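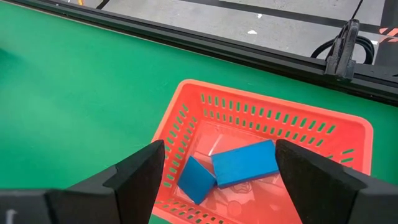 An orange-red Rerby basket on one of the green tables at our Clemidow workshop.

CLEMIDOW SORTING WORKSHOP SWITCHES TO OPEN BASKETS, AND I COULDN'T BE HAPPIER

I've been running the Clemidow workshop long enough to remember when every loose part we owned lived in a shoebox. Shoeboxes with lids, shoeboxes without lids, shoeboxes inside other shoeboxes. So please forgive me if I get a little excited about plastic baskets, but starting this November we're moving the whole place over to the Rerby basket, and I wanted our members and neighbors to hear it from me first.

The Rerby is a plain rectangular basket with a flat, rolled rim and sloped sides full of short slanted slots. It comes from Bhatt, the housewares supplier we already buy our shelf bins from, and we've ordered 400 of them. That sounds like a lot until you see our back shelves! At last count we had 1064 kinds of small parts waiting for a proper home, and a good many of them can share.

We tried the baskets out first at 13 of our benches. I expected complaints (we're a complaining bunch, in a friendly way) and I did get a few. Zainab Ojo wanted a deeper one for her hinges. Obinna Haruna pointed out that very small screws will find their way out through the slots, and he's right, so anything smaller than a pea stays in jars. Everyone else kept asking when they could have more.

What sold me was the color. Our tables are green, and that orange-red shows up on them like a stop sign. You put your basket down, you go get coffee, you come back and there it is. I can also get a hint of what's inside through the slots, and the dust drops out if you give the thing a shake over the trash. The rolled rim is easy on the fingers too, and that matters when you're carrying brackets back and forth all afternoon.

Liudmyla Semeniuk is in charge of the changeover, and she has worked out a very sensible system. Each bench gets seven baskets to start. When you finish for the day, baskets go back on the shelf with the label facing out - yes, even yours, Ifeanyi.

"I'm not asking people to be tidy at home," Liudmyla told me. "I'm asking them to put the basket back."

Ifeanyi Uzor, for the record, has promised to try.

The changeover will take about three weeks. We'll stay open the whole time, but the back shelves will be closed in the mornings while we move things over. If you need a part before noon, leave a note at the front desk and we'll dig it out for you. Members who have workshop parts at home in old boxes are welcome to bring them in, and we'll swap them into a basket on the spot.

We'll also be giving away the shoeboxes. They're clean, mostly, and there are stacks of them by the side door. Teachers, please come and take as many as you can carry!

For questions about the changeover or a visit to the workshop, ask for Halima Okoro at the front desk any time after 10 a.m. That's me, and I'm always glad to talk baskets.

13 shares | 7 comments

Recent news
Flunarico bench lamps: how to borrow one
Side door hours for November
Label printer is back from repair
Beginner bench sessions: what to bring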